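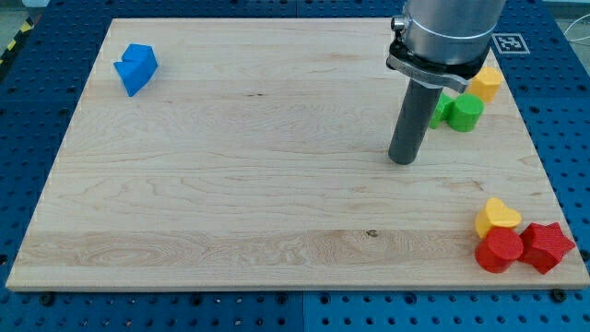
Robot arm with a rod-shaped end effector above a wooden board, with colored shape blocks. A square printed marker lies on the blue table beside the board.

Board offset fault

The board offset fault is a calibration failure in tabletop robot pushing systems. The controller's idea of where the work surface lies stops matching the real surface, and the arm goes on moving as if nothing had changed. The name comes from an incident on the Skastum pushing cell at the Salinas workshop, where it was first written up under that heading. Some writers treat it as a distinct type of fault. Others consider it an ordinary registration error with a new label.

Background

In a pushing cell, the arm carries a plain rod and moves blocks by sliding them across a flat board. There are no fingers to close, so the system depends on two things: the height of the rod tip over the board and the position of the board relative to the arm base. The first is usually set by hand. The second is often taken from a printed square marker placed near the work area and read by a camera.

The Skastum software read its marker once, at startup, and kept the result until the next restart. Clotach, the supplier, described this arrangement as "self-checking" in its sales material. The description is hard to support. A single reading cannot show that the marker or the board has moved later on, and the software made no second reading to compare it with.

The Salinas incident

The incident took place in November during an unattended run of 1000 pushes. According to the workshop's report, the rod began to drag on the wood partway through the run. The arm did not stop. Its force limit had been raised earlier to prevent nuisance trips, and the drag stayed under the new limit. The run ended only when the rod caught the edge of the board and the drive faulted.

The log for the session held 1766 entries. None of them was a warning about position. Pushes that missed their block completely were recorded as finished, as the software counted a push as finished when the arm reached its target point. Whether the block had gone anywhere was not checked. No one was hurt. The board was scored and the rod was replaced.

Disputed cause

Clotach's statement blamed a marker that had been "disturbed by the user." The workshop disagreed and pointed to the bolts holding the board, one of which was found loose. It measured a shift of 4 mm at one corner. Neither account is complete. A disturbed marker would explain the missed blocks but not the dragging, as the marker was not used to set height. A loose bolt could explain both, but the bolt was checked only after the crash, which may have loosened it.

Clotach has not released the camera recordings, and the workshop did not keep its own copy.

Safety concerns

Pushing cells are often presented as low risk because the tool is blunt and the blocks are light. Critics note that neither fact limits the force of the arm. A rod pressed against a fixed board can bend, snap or throw a block off the table. Floor striping around a cell tells people where to stand, but it does nothing to stop the arm when someone crosses it.

Raising a force limit to get rid of false alarms is widely practiced and rarely written down. In the Salinas case the change did not appear in the maintenance record.

Fixes

Clotach later issued an update that reads the marker again after every 5 pushes. The company says this "eliminates" the fault. No test results were published with the update, and repeated readings of the marker would still miss a board that moves while the marker stays put.

The Barow method, used at several small workshops, has the arm touch the board lightly at its corners before each run and compares the heights. It is slower and catches tilt well. It does not detect sideways movement unless the edges are touched too, a step many operators skip.

As of Feb 26, 2026, the Salinas cell was running again with its original force limit restored.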